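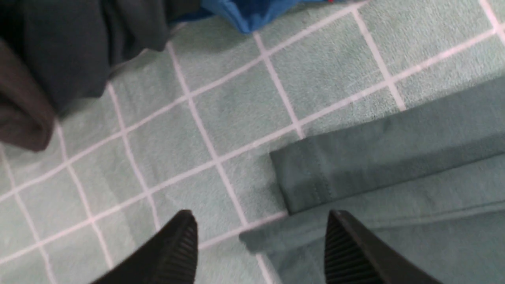 Tromside Soft Goods Handling Group - workshop notebook

Reading time: 4 min

March 3, 2018. Open day.

Writing this up while my feet are still sore and before I forget the good bits. We opened the doors at ten, and I had honestly expected a trickle of cousins and the people from Mimex downstairs (who were always going to come, they'd heard there was cake). Instead we had 60 names on the sign-in sheet by lunchtime and I gave up guarding the sheet after that, so the true figure is lost to history.

The demonstration was the cloth handling, same as we have been doing all winter. Clothes on the mint-green grid mat, the arm comes down, closes on a piece of fabric and lifts. That is the whole show, and I had worried it would be dull to watch. It wasn't! People stood there far longer than I would have, and there was a little girl in a raincoat who came back three times to see whether it would take the teal one again. The teal one was the favorite generally. I think it is the hem, because you can see the doubled edge from where the visitors stand and everybody forms an opinion about whether the fingers ought to go for it.

We ran in blocks of 30 minutes with a break between, which was the right length for the visitors and a bit long for whoever was talking. Next time, two talkers per block. I did three blocks in a row before lunch and by the end of the third I was calling the gripper "he."

Things to put right or remember, in no order:

The ridged fingertips stayed on all day. A man who used to repair sewing machines asked why we wanted ridges at all on soft cloth, and then answered himself at some length, and I wish I had written down what he said about feed dogs. The gist was that a sewing machine moves fabric with little teeth and a light foot, and that we should think more about the foot. I'd like us to talk about that on Monday.

Picking next to a hem and picking on it are still two different problems. Next to it you get one layer and a decent pinch, with the cloth drawing down between the tips the way we like. On it there is the stiffness to deal with, and the tips want to ride off the step. I explained this over and over today and my explanation got better each time, so I am putting the last version here for whoever does it in June: pick up a dish towel by the middle, then pick it up by the edge, and notice what your thumb does. Everyone got it at once. 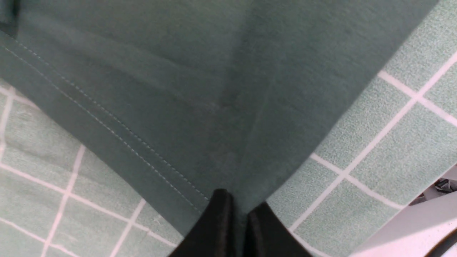
The Dizon people stayed for two blocks and asked sensible questions, mostly about how we choose the pick point when several garments lie close together. I told them the plain truth, that a dark crumpled thing is harder for us than a flat one, and that a flat one with a clear edge is a pleasure. They would like to come back on an ordinary working day and I said yes on everybody's behalf, sorry. I will send around some dates.

Fundlow wanted a number to print in the newsletter, as they always do. I gave them 3,195, the total of logged picks since the log was started over, and asked them to please say "picks attempted" and to leave it at that. Let's see what they print.

The mat itself drew more comment than I would have guessed. Two separate visitors asked where they could buy one for a sewing room. Several people wanted to touch it, and I let them during the breaks with the arm parked. It should be brushed before we go back to proper runs, and the grid ought to be checked against the calibration sheet too, after all those elbows leaning on the table.

We had 21 questions on the cards in the box. I have read them all once and will answer them properly this week - most are about speed, a few are about socks, and one says only "can it do fitted sheets," underlined twice. I would like to frame that one and hang it by the door.

For the next open day: a taller stool for small children, a sign pointing up the stairs, the monitor turned so that the back row can see it, and more of the lemon cake. Chairs are stacked, arm is parked and powered down, the clothes are in the tub under the bench. The key to the side door is back on its hook.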